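Jidow Town Forum > Local Government > Council election results

ridgewalker54
So the count is in. Hongmei Qiu takes the Noltilar ward seat by 268 votes, and the Xie ward stays where it was. I stayed up way too late refreshing the county page! I figured Noltilar would be a blowout the other way. What did everybody else expect? 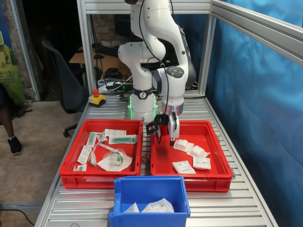

Robot arm over the red trays

osevon_mom
I voted for her, so I'm happy, but look at the turnout. 2600 people voted in a ward that size? My polling place was dead at 5 p.m. and they had one working scanner.

pete_b
Low turnout is what won it for her. Sorry, but it is. The Osevon Road folks stayed home because they thought it was in the bag. 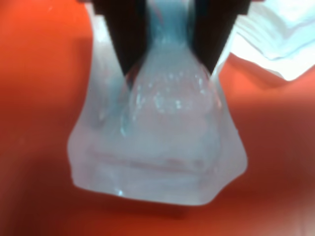

Re: Turnout and the mail ballots

ridgewalker54
Pete, I don't buy that. She knocked on doors all through July (mine twice, and my sister's) and the other side sent one postcard. People vote for whoever shows up.

pete_b
She knocked on doors in the easy half of the ward. Check the mail ballots -- 662 came in and she lost those.

osevon_mom
Lost them by 54! That's hardly a landslide, Pete.

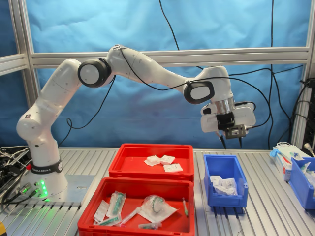 Franka Emika arm at the ribbed worktable

quietquorum
Can I ask a boring question? Does she get sworn in before the budget vote or after? I care a lot more about the bus line than who knocked on whose door.

ridgewalker54
Before, I think. The clerk's page says the first meeting after certification, but it said that last time too and then they moved it.

pete_b
After. They always do the budget with the old council. I'd put money on it.

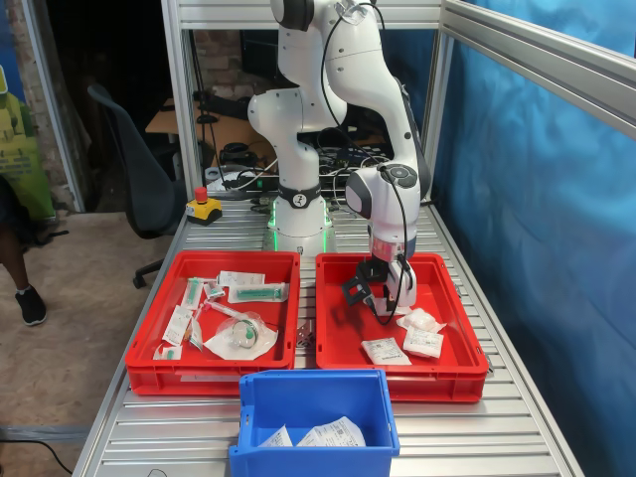 Arm and gripper, with two red bins on the roller table

quietquorum
Okay, I called the clerk's office. It's before, as long as there's no recount request. So is anyone asking for a recount?

pete_b
Not that I've heard. I still say the result would flip with a normal turnout, but fine, I owe somebody a coffee.

osevon_mom
I take mine with cream :)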